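The Mumlow Township Notes
Thursday, September 16, 2021

Item: The Library Hours Hearing, or What Passes for One

If you missed the library hours hearing on Tuesday night, you are in good company, because the township posted it on a page of its website that can only be reached from another page of its website that has been "under revision" since May. I found it because Forough Kermani found it, and she found it because she was looking for the leaf pickup schedule and clicked the wrong thing.

The proposal, for those who were also looking for leaf pickup, is to close the Andora Street branch two evenings a week and on Saturday afternoons. The township manager's memo calls this "a realignment of service windows toward demonstrated demand." I have read the memo three times and would like to report that the phrase gets better, but it doesn't. What it means is that the branch would be open mainly when people with jobs are at their jobs.

The memo rests on a door count. According to the door count, 1,990 people came through Andora Street in the stretch the township measured, and very few of them came in the evening. That sounds bad for the evening until you look at the dates. The count was taken in May, when the branch was closing early three nights a week for the new carpet. I was there for the carpet. I remember it well, having driven over with two overdue books and found a sign taped to the glass.

So the township locked the door in the evening, counted how many people walked through it in the evening, and concluded that the evening was unpopular. I have tried to put this more charitably and will print any better version that reaches me.

At the hearing this was raised, politely, by Kermani, who lives two streets over and brings her kids on Saturdays. She asked whether the count had been adjusted for the nights the building was shut. The manager said the consultant had "normalized the data set." She asked what that meant. He said he would have to get back to her. She asked when. The chair thanked her for her comments and noted that her time had expired, and I suppose it had, if you include the part where he was answering.

The consultant, by the way, is Drendis, the same outfit that did the parking study. You may recall the parking study. It found that downtown had plenty of parking, and it found this on a Sunday morning. We paid for it, and some of the council members still quote it at people who are circling the block.

I don't think anyone at Drendis is a villain. I think they were handed a question with the answer folded up inside it. If you ask a firm how to trim library hours, it will tell you how to trim library hours. The question I'd have liked to see them asked is what people want the place open for, and that would have required somebody to stand near the circulation desk at six-thirty with a clipboard. I'd have done it for a sandwich.

The money deserves a word. The memo says the savings would be "meaningful," and gives no number. Councilmember Özkan, to give credit, asked for one. She was told that the figure would be in the supplemental packet. She held up the supplemental packet. There was a pause. It was agreed that the figure would be in the next supplemental packet.

I should say that I've disagreed with Özkan on most things, including the roundabout, and expect to again. But she had read the materials, and you could tell, and it made the rest of the row look a little like a class that had been hoping the teacher would call on somebody else.

As for the public comment period, five residents spoke. One was in favor of the cuts, on the grounds that everything is on the internet now. He is entitled to that view, though he did have to come in person to give it, because the online comment form was returning an error. The other four were against. One of them read a letter from her mother, who uses the large-print shelf and doesn't drive after dark, and who wanted it on the record that Saturday afternoon is the only time anyone can take her. The clerk put it on the record. I hope someone takes it off the record long enough to read it.
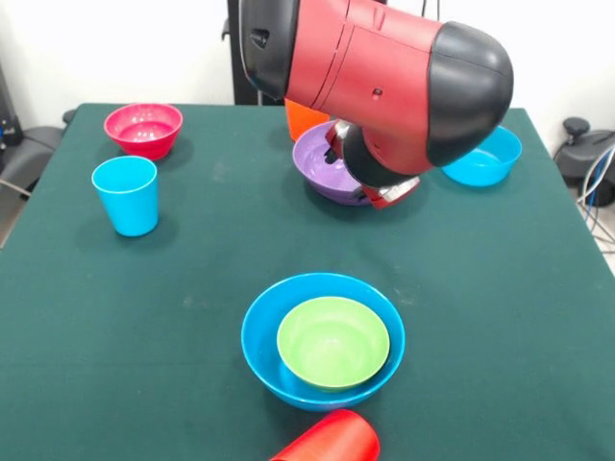
The vote has been moved to the next regular meeting, which gives the township time to find the number and gives the rest of us time to find the agenda. I've asked the clerk whether it could be posted on the front page of the website. She said that was a good idea and that she would pass it along, in the voice of a woman who has passed a good many things along.

A few practical points. You do not have to sign up ahead of time to speak, whatever the sheet by the door says. That rule was dropped and the sheet was not. You get three minutes, and they start when you give your name, so give it briskly. Written comments count the same as spoken ones, but bring a paper copy, given how the online form is doing. If you use the Andora Street branch on evenings or Saturdays, say so, and say what for. The council has heard plenty about service windows and very little about who's looking through them.

If you are for the cuts, come anyway. I would sooner lose to a full room than win in front of nine folding chairs and the man who runs the microphone.

One correction from last month: I wrote that the bridge repainting on the Andora side was finished. It is finished on one side. The township regards this as finished, and I regard it as a bridge with two colors. Leaf pickup, meanwhile, has not been scheduled. Kermani is still looking and will let us know.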